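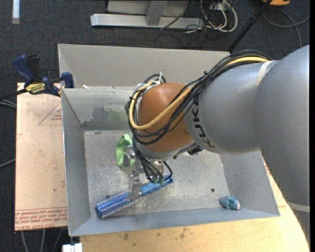 What should be paid for first when a department plans a picking cell? The items around the arm: gripper, hoses, cables, bin, table and spare parts. The arm is usually one line in the quotation and everybody remembers it. The rest comes in many small lines, and these are the lines that are forgotten.

Handout 2: Planning the equipment budget
Course: Automation Purchasing, Bonport Technical College

In this unit we work with the Skenside case. Skenside is a sorting company which wants one cell for mixed household goods. The goods arrive in an open bin and the robot must take them one by one. A hairbrush has a thick head and a thin handle, so the gripper has to manage both. Please keep this in mind when you compare the offers.

Cost groups

Group A. Arm, controller and base. Ask if the transport is included. In the Lungu offer it is not.

Group B. Gripper and fingers. The fingers wear out, and they should be ordered in pairs. Lungu asks 218 dollars for a pair, Pimanmont asks 196 dollars but delivers only in April.

Group C. Cables, hoses and fittings. Everything that goes along the arm must bend with it. Measure the length with the arm fully stretched, then add a reserve for the loop at the wrist. Students often measure with the arm folded and the hose is then too short. A full replacement set in the Skenside case costs 326 dollars.

Group D. Bin, table, clamps and panels. A metal bin gets scratched very quickly and this is no reason to replace it. Clamps are cheap, but write them down - in last year's reports they were missing almost everywhere.

Group E. Working hours for mounting and testing. Use the hourly rate from Handout 1.

How to compare two offers

Put both offers in the same table, with the same five groups. If a supplier leaves a group empty, do not write zero. Write "open" and send a question to the supplier. A low total with two open groups can not be compared with a complete offer.

Look also at the delivery time. The cheaper fingers from Pimanmont are a good choice only if the first pair can last until April.

For the next lesson

Fill in the table for Skenside with both suppliers. Mark the parts you would keep on the shelf as spares, and add one sentence for each of them. Bring the table on paper, the projector in the small room is still under repair.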